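Peer-Led Alcohol Awareness Sessions in a School Rowing Club
Project report, Health and Community module
Group members: Saadet Yurt, Inese Uibo, Violeta Godoy

1. Background

Our group wanted to find out whether rowers aged 14 to 16 would talk more openly about drinking if the session was run by students a few years older than them. The club we worked with, Nirnimeo, already had a yearly talk from an adult speaker. The coach, Honeylyn Cabrera, told us that it was well attended but that hardly any questions were asked.

We planned four sessions under the name Zevura. Each lasted 40 minutes and took place after land training, in the room above the boat store.

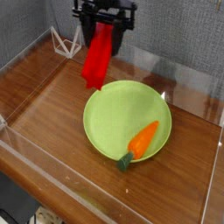
The main topics were pressure from older team members, drinking after regattas, mixing alcohol with painkillers, and where to get help without parents being told first. We left out drug testing because the club covers it separately.

2. Method

Before the first session we gave out a paper questionnaire with eight questions. The same one was given out again after the last session. Over both rounds we collected 252 answers, not counting the ones left blank. Names were not asked for. Inese entered the answers in a spreadsheet and Saadet checked them against the paper copies.
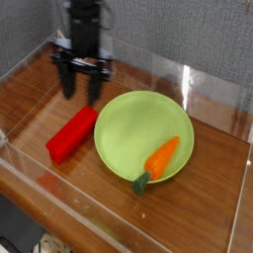
The part of the method that took longest was writing the role plays. Our first drafts used language that the younger rowers found childish, and one girl said they sounded like a cartoon. We also had to decide how to explain units. Violeta wanted something to point at, and suggested the kind of plain round plate with a toy carrot on it that people use when they teach healthy eating. We tried this idea and dropped it, as a plate does not help much with the size of a drink. Measuring jugs and coloured water worked better, and the rowers could pour for themselves. Most of them poured too much.

3. Results

More rowers said they would speak to a teammate about a drinking problem after the sessions than before. The answers about speaking to a coach hardly changed. Question six was badly worded and we have not used it.
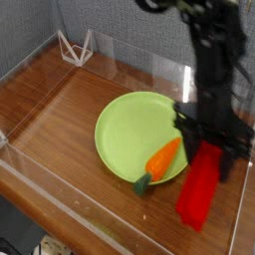
Attendance fell at the third session, which clashed with a school trip. Some rowers therefore filled in the second questionnaire without having done the part about painkillers, and their answers are mixed in with the rest.

4. Feedback

We sent a draft of this report to the club and asked for comments.

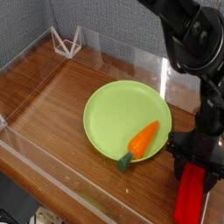 Triin Rimkutė wrote back that the role plays should stay but that the coaches ought to be out of the room for them, as two of the boys had kept looking over at the door. She also asked for the help contacts to be printed on a card small enough to fit in a kit bag.

We agree with both points. The card has been drafted and will go to the club in August, together with a corrected version of question six.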